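Fixture board

A fixture board, also called a layout board or work board, is a flat panel on which parts are placed, located or held during bench assembly, sorting, inspection or packing. It differs from a jig in that it does not guide a tool, and from a tray in that it stays at the workstation while parts are added and removed. Fixture boards are used in light manufacturing, repair shops, laboratories and vocational training.

Terminology

Usage varies by trade. In wire harness work the equivalent item is a form board, which carries pegs and a full-size drawing of the harness. In electronics repair the term work board is sometimes avoided, as it can be confused with a circuit board. Stokenel, a maker of bench equipment, lists its panels as "locating plates" if they have machined features and as "boards" if they do not. Older catalogs from the Girnstead bench trade use "laying-out board" for both.

Construction

Most fixture boards are rectangular. The panel may be cut from plastic sheet, aluminum, coated wood or a composite. Plastic is light, does not scratch finished parts and can be machined with ordinary tools, but it bends under load and expands more with heat than metal does. Aluminum holds its dimensions better and accepts threaded inserts directly. Coated wood is cheap and is generally limited to short runs, as the edges swell if the coating is broken.

Locating features include drilled holes, milled pockets, raised pegs and adhesive stops. A pocket is normally cut slightly larger than the part it receives. Too little clearance makes the part hard to lift out; too much allows it to rotate. Finger notches are often cut on two sides of a deep pocket so that the part can be gripped below its top edge.

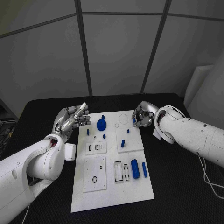
Panel thickness is chosen according to the span between supports and the depth of the deepest pocket. A common shop rule leaves at least one third of the thickness beneath any pocket floor. Boards that overhang the bench are usually stiffened with a rib along the free edge.

Color and surface

Color is selected for contrast with the parts and with the bench. A light board on a dark bench makes the border of the work area easy to find and shows small dark parts clearly. Clear or white parts are better handled on a gray or dark panel. Gloss finishes reflect overhead lighting and are generally avoided for inspection work. A matte or lightly textured surface reduces glare but holds dust and is harder to wipe clean.

Where electronic components are handled, the surface is made from a static-dissipative material and connected to ground. Ordinary plastic panels are not suitable for this purpose, since they can hold a charge for long periods.

Standard sizes

No single size standard is in general use. The Gembridge pattern, common in training workshops, measures 339 by 291 millimeters, with a border left free of holes for handling. The Yakubu pattern uses the same outline with a square grid of holes, and its pegs can be moved without tools. Boards of the two patterns can share a base frame, but their pegs are not interchangeable. The Gembridge peg has a straight shank, and the Yakubu peg is tapered.

Mounting

A board may rest on the bench under its own weight, sit on rubber feet, or be fastened to a base frame. Loose boards are quick to exchange but can shift when a part is pressed into place. Where pressing force is applied, two dowel pins and one clamp are normally sufficient. The pins set the position and the clamp prevents lifting. One of the two pins is often relieved to a diamond shape so that small errors in hole spacing do not cause binding. 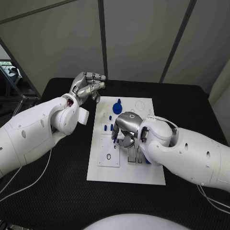
Reach is the main limit on board depth. Parts needed most often are placed near the front edge and toward the center, with less frequent items at the back corners. If both hands are used, matching parts are laid out in mirror image so that each hand covers a similar distance. Tall parts are placed at the rear to keep them from blocking access to lower ones.

Inspection and wear

Wear appears first at pocket edges and peg holes. In the Gembridge workshop schedule, a board is checked after every 100 cycles of loading and unloading, and any peg that can be moved sideways by hand is replaced. Flatness is checked with a straightedge laid along both diagonals. Boards stored on edge for long periods may take a permanent bend, and flat storage is preferred.

Cleaning is done with a damp cloth and mild soap. Solvents can cloud or crack some plastics and should be tested on the underside first.

See also

Assembly jig
Form board
Shadow board
Workbench

Page last edited 11th December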